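Stivum wants $400 a month for its picking service. Does it pick?
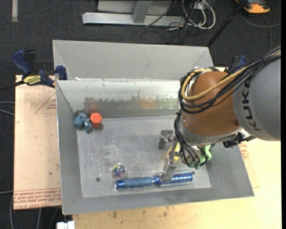 Stivum, out of Jullcombe, rents bin-picking software by the month and says it will run on an arm you already own. I asked its sales lead what "handles any object" means. "Anything that fits in the bin," he said. The bin on his demo bench was a fair start: a blue round hairbrush, a small clear ball with a swirl in it, a red-orange hexagonal block. The KUKA arm is not part of the $400.

Stivum's sheet lists 689 picks in a test at Kozan, a parts shop, with 106 misses. I said that sounded like a lot. "Most of those were retried," he said. By the arm or by a person? "Both – it depends on the shift."

Farkis, a rival, gives buyers 14 days to back out. Stivum gives none. "We don't get asked," he told me. I was asking.

He did agree that clear items are "still a work in progress," and that setup is billed apart. He would not give me a price for it.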